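Trestgate Forums > Small Spaces & Display > Lining an aluminum-post booth with wallpaper
Page 2 of 2

halovach_dan23
Posts: 200
Walls are papered now. I used the medallion border paper, gray on white, and ran the bands level on the back wall. The floor is a beige panel with a marble look. I bought the edging at Otalik on Tuesday.

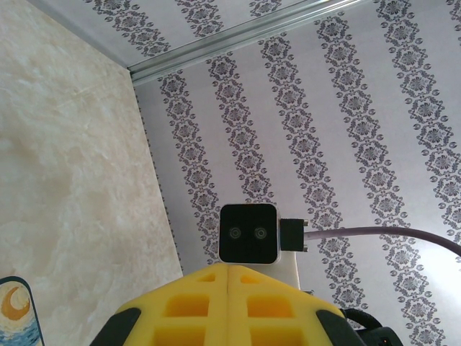

Paste was the ready-mixed tub, two thin coats. I still have half a roll left and can't decide if the floor should be plain instead.

papercut2514
I'd change the floor. Marble and medallions together is too much pattern for a space that small.

Michalík_fan
Disagree, the beige is quiet enough. The paper is what's busy. I'd worry more about the joint between floor and wall – did you caulk it?

halovach_dan23
No caulk. I want to be able to lift the floor panel out. Second picture has the back wall and both posts.

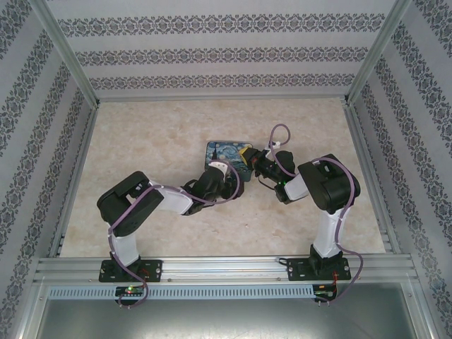

Starry Night style box in the middle, medallion paper on three walls

papercut2514
OK, the rows look fine on the back wall. Still don't like the floor. The box lid would stand out more on plain gray.

Michalík_fan
Gray on gray paper would look like a basement. Keep the beige.

halovach_dan23
Leaving it for now. Does anyone know if this paper wipes clean with a damp cloth? The label only gives the roll length.

tapeandtrim
Try it on your leftover half roll first. Mine smudged.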